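Two Arms on One Bench, Part 4: Rewiring
3 min read
9 comments

The left arm stopped closing its fingers again on Wednesday. It would open when told to, sit there, and then throw a timeout. I swapped the motor cables between left and right, and the fault moved with the cable, so at least I didn't have to take the gripper apart.

I'd made those cables in June, in a hurry, and they were too short. Every time the wrist turned all the way over, the cable pulled on its connector. Kianoush Shahbazi pointed this out the first time he saw the arms move, and I told him it was fine. I owe him lunch.

The plan for this week was to remake both cables with more slack and a proper loop at the wrist. I'm using yellow wire for signal and blue for the second signal pair, on both sides. The old ones were whatever color I had left, and I spent an hour in the spring chasing a swapped pair that I would have spotted right away with two colors.
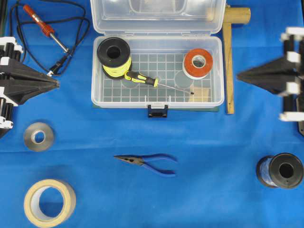 Length matters more than I thought. I measured with the wrist straight, added 21 mm, and that still wasn't enough once the elbow folded. The second try was cut with the arm in its worst position, folded all the way in with the wrist rolled over. That one hasn't pulled tight anywhere I can move it by hand.

Soldering went slowly. The connectors are small and the plastic softens if you stay on a pin too long. I ruined two before I started tinning the wire first and getting off the pin quickly. Masking tape is good for holding a connector down while you work on it, and it peels off without leaving much behind.

With the new cables in, I ran the open and close test on the left side. It did 158 cycles before I stopped it to eat dinner, with no timeouts. The right side I've only run for a few minutes. It has a slight click near the end of its travel that may have been there all along. Parviz Khosravi thinks it's a loose bracket screw and he's usually right about that kind of thing.

Next is the toolbox job, which is why I wanted two arms in the first place. One holds the box steady and the other picks a tool and puts it inside. Closing the lid and working the latch will have to wait until the fingertips are less slippery. I've got some rubber sheet to try.

Posted in: Workshop
Shared 21 times

Related posts
Two Arms on One Bench, Part 3: The Timeout Problem
Two Arms on One Bench, Part 2: Mounting the Shoulders
Crimping or Soldering Small Connectors
A Cheap Power Supply and What It Cost Me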